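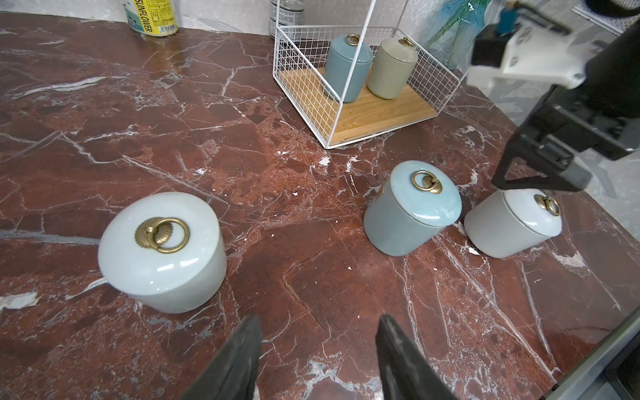
Step 1: Clear the surface and set out the jars

Before you start a session, wipe the tabletop and check it for crumbs. Small bits under a jar make it rock when a finger touches it, and grit will scratch a polished stone top if a jar gets pushed along. Check again each time you reset the layout.

Set the jars out with enough space for an open gripper to go down on either side of each one. Jars that are not part of the task can stay in the wire basket at the back. If the task sheet says the basket is in play, leave a clear path to it and keep tins and glass out of that path.

Step 2: Check both arms before they go near anything breakable

Open and close each gripper fully, away from the table. Look at the finger tips for chips and loose screws. Wipe them with a dry cloth.

Press the stop button once with the arms idle and make sure both of them stop. If only one does, the session does not go ahead. Write it in the log and tell whoever is in charge of the cell.

Step 3: Set the limits

For glazed ceramic we use these settings on the Kratochvíl controller:

Speed within 200 mm of the table: 30 mm per second
Grip force: start at the lowest setting and go up one notch at a time
Lowest finger height: 4 mm above the table surface

Set the height limit on the bare table, then place the jars. Stone tops are not always level, so take the reading at each corner and use the highest one.

Step 4: Agree who moves first

Two arms over one table need a rule. Ours is that one arm works and the other holds still, unless the task needs both. Where both are needed (one steadies the jar, the other lifts the lid), the steadying arm goes first and does not let go until the lid has been put down.

Never send both arms to the same jar from opposite sides at the same time.

Step 5: Lift the lid

A ring pull may lie flat against the lid or stand upright. Treat these as two different jobs.

Upright ring: close the fingers on the ring itself, raise slowly, and stop if the whole jar comes up with the lid.

Flat ring: do not scrape at the lid with a finger tip to get under the ring. Either grip the mount, if the fingers fit round it, or stop and have a person raise the ring by hand with the arms held.

Shell-shaped knobs have no ring to catch. Grip them low down and check for slip before you lift.

Step 6: Put it down and log it

Lower the lid to just above the surface, pause, then let it down. Open the fingers fully before the arm moves away. Most of the chips in the Nalville log came from arms leaving too early.

Log every lift, including the ones you stopped. The Skolard log sheet now holds 3,304 lifts, and the stopped ones have been the most use when changing the limits.

If something breaks

Stop both arms. Hands stay off the table until the arms are powered down. Pick up large pieces with gloves on, brush up the rest, and check the fingers before starting again.

Last checked by Frida Brøndum, 2022-01-08. Next check due in August.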